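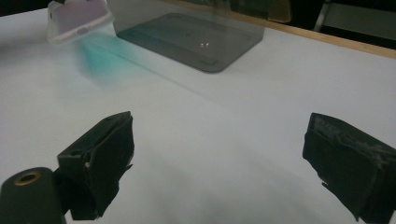
Vadlow hand-held gripper kit: review after a winter of use
13 March 2022

The Vadlow is a two-finger gripper that you hold in your hand. You squeeze a trigger, the fingers close, and a camera mounted on the tool records what they do. The recordings go to a computer and are used to train an arm to do the same job. It comes as a box of parts and you build it yourself. I paid £148 for mine, without the camera, and have used it at the shared workshop in Zurkcombe and on a table at home.

I bought it because I am building an arm to sort and pack small plastic goods: phone cases, trays, lids and similar. Faisal Jafri and I have been working on that arm on and off for two years. We had tried teaching it by moving it by hand and writing down the positions, and it was slow. With a hand-held tool the arm does not need to be in the room at all, and the arm was usually in pieces.

What comes in the box

The moulded body, the trigger and its linkage, a pair of fingers, a strip of black padding for the fingers, a bag of screws, a bag of brass threaded inserts, a spring, a camera bracket and a printed sheet. There is a longer manual on the website, and you will need it, as the sheet stops at the trigger.

No tools are supplied. You need a set of small hex keys, a soldering iron for the inserts, a sharp knife and contact glue. A second pair of hands helps when fitting the spring. I managed alone but lost the spring under a bench twice.

Building it

The manual says an afternoon. It took me two evenings at the workshop, and one of those was mostly inserts.

The inserts are the part to take care over. They go in with a hot iron, and the plastic is soft enough that it is easy to push one in crooked. I did this with the first of the camera mount inserts and the bracket then sat at a slant. Hauwa Tamuno, who has done a lot more of this than I have, pulled it out with a screw threaded halfway in and a pair of pliers, and set it again using a flat block of aluminium to press it level with the surface. I used the block for all the rest and had no more trouble. If you have never set inserts before, practise on scrap first. There are a few spares in the bag.

The trigger linkage goes together well. The holes were clean and the pins fitted without drilling. There is a small amount of side play in the fingers even when the pivot screws are done up properly. I tried a thin washer on each pivot and this reduced it, though the fingers then closed more stiffly. I have left the washers in.

Do not overtighten the small screws in the fingers. They go straight into plastic. Haris Mengal built the same kit a month before me and stripped one on the first day. He had to fill the hole with epoxy and drill it again.

The padding

My main complaint is here, so I will go into some detail.

The padding is glued round the fingers. It gives a good soft grip from the start, and it holds thin clear plastic without marking it. I could pick up a phone case by its rim and turn it over without it slipping, which I could not do with bare plastic fingers.

It does not last. The top edges began to fray in the second week. After that the material tore where it folds over the corners, and pieces started hanging off. Once there is a loose flap it catches on things, and small light parts get dragged along by it. The flap also shows up in the recordings, low down at the side, and moves about from one to the next. I do not know how much that matters to the training, but I would sooner it stayed still.

I stuck the first flap back down with contact glue. That held for a short time and then tore again just beside the glue. Trimming works better. Cut the loose part off cleanly, even if it leaves a bit of the finger bare, as long as the bare part is not on the gripping face.

Vadlow sell a replacement strip. I have bought one and it is the same material. Kolbrún Brynjólfsdóttir suggested neoprene from an old wetsuit, and has been running that on her own gripper since before Christmas. It looks much tidier than mine. It is a little thicker, so the fingers do not quite meet, and she has trouble with anything as thin as card. For trays and cases it would be fine. I will change over when my second strip wears out.

Using it

The grip is comfortable for a session of half an hour or so. After that my first finger gets tired. The spring is strong and there is no way to adjust it. Naveed Hayat has small hands and could not close it fully without using two fingers on the trigger, and there is only really room for one. A lighter spring in the bag would solve this.

Balance is good with a light camera. With a heavy one the nose drops and you find yourself bending your wrist to keep it up. Mine is a light one with a wide lens, and I would stay with that kind.

The bracket puts the camera where it sees both fingers and a good piece of table between them. I have no complaint about the view. I did need to put thread lock on the bracket screws, as they worked loose from the constant opening and closing. Check them before each session. If the bracket shifts in the middle of a batch, the recordings before and after do not match and you may have to throw some away. I lost an evening's work to this in January.

Light and clear plastic

A few notes on the table, which apply to any tool of this type.

Clear and tinted plastic is difficult. On a wooden bench a clear case is very hard to make out in the recordings, as the grain comes straight through it. I changed to a plain white tabletop and it was better straight away. Tinted trays show up well against white. Clear cases are still faint, but you can follow the edges.

Overhead lamps leave small bright spots on shiny trays. I turned the nearest lamp to face the wall and that took away the worst of it. Some are still there and I have stopped worrying about them. You will also get a soft shadow on the table under the tool, and I have found no way round that short of lighting from all sides.

Move slowly. I was far too quick at first. If you whip a case across the table it turns into a smear of colour and there is nothing useful in that part of the recording. Faisal made me count under my breath between picking up and putting down, and the results were clearer. It feels silly for a day or so.

The software

Vadlow provide a free program that copies the recordings off the camera, matches them to the trigger readings and lets you cut out the bad ones. It runs on Linux only. Installing it was simple. The cutting screen is basic but does its job, and you can step through with the arrow keys.

It does not save your place. If you close it halfway through a batch you start again from the top. I have 1,846 recordings now and keep them in folders of one evening each to get round this. There is no search and no way to add a note to a recording, so I keep a paper notebook with the folder names down the side.

The trigger readings drift a little. Closed should read zero and mine creeps upwards over an evening. There is a reset under the settings menu. I do it whenever I stop for tea.

Did it help the arm?

Yes, to a point. The arm can now pick a case off the white table and put it in the tray, and it does this often enough that we have stopped filming it every time it works. It is still poor with cases that lie up against the side of the tray. Those need a tilt of the wrist which I do without thinking when I hold the tool, and our arm's wrist is slow. That is our arm's fault and I do not hold it against the kit.

The arm uses the same fingers as the hand-held tool, and they are sold separately. I would recommend that. We started with different fingers on the arm and it kept closing too early.

Compared with the Caron

Haris also has the Caron gripper, which costs a good deal more and arrives built. I have borrowed it for a couple of evenings. The trigger is much lighter and there is no play in the fingers at all. Its finger pads are moulded rubber and show no wear that I could see. On the other hand, the camera position is fixed, the body is glued shut, and Haris has already had to send it back once for a broken trigger wire. With the Vadlow I could have mended that myself at the bench.

Jivley have a kit on the way, due in May, at a price close to the Vadlow. I have not handled one.

Marks

Build: good, apart from the soft plastic round the inserts.
Comfort: fair. Spring too strong.
Padding: poor.
Camera bracket: good once the screws are locked.
Software: fair.
Value: good.

Overall I give it 7 out of 10. I would buy it again, and I would order a strip of something tougher for the fingers on the same day.

One correction to the manual for anyone building theirs now: the drawing for the left finger shows the long screw at the top. It goes at the bottom. The short one goes at the top, and if you swap them the finger will not open all the way.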